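Friday, late, shared bench

Okay, handheld gripper, second build. Writing this down before I forget which screws went where!

The linkage on the first one had so much slop that you could wiggle the fingertips with the grip fully closed, so tonight I pressed bushings into all the arm segments and put it back together. Took me 2 tries on the left side (I had one segment flipped, and it looked fine right up until I squeezed it). Petro lent me his little arbor press and I'd like it noted that I gave it back.

Finger pads are the rubber ones Daryna cut from the leftover sheet. They're glued on for now. I know, I know, we said screws, but I wanted to try it tonight and the glue was right there.

The encoder gave me grief for most of an hour. It reads 2000 with the fingers shut and I had 2232 typed into the config from the old build, so the software was convinced the thing never closed all the way. Changed the number, restarted, fine. Halyna, if you pull my config file, grab the new one and not the one on the Herton stick!

Then towels. I went with terry cloth for the first run because the loops give the pads something to bite on, and a folded edge is a nice fat target. Approach from the near side, fingers either side of the fold, squeeze, hold, let go, do it again.
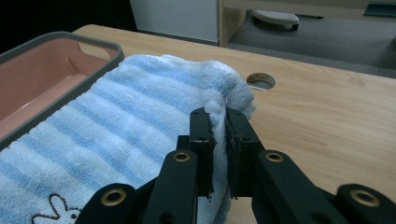

I want to keep the trigger pull light, even if that costs us some grip, because my hand was pretty tired by the end of the evening and Roksolana's hands are smaller than mine. There's a softer return spring in the Pulel drawer and I'll swap that in first, then see what it does to the closing force.

Still to do: thread locker on the pivot screws, a proper strain relief for the cable, and 6 more pads if Daryna has any sheet left. Matvii wants to try it on thin cotton next, which I think will be a lot harder on the pads.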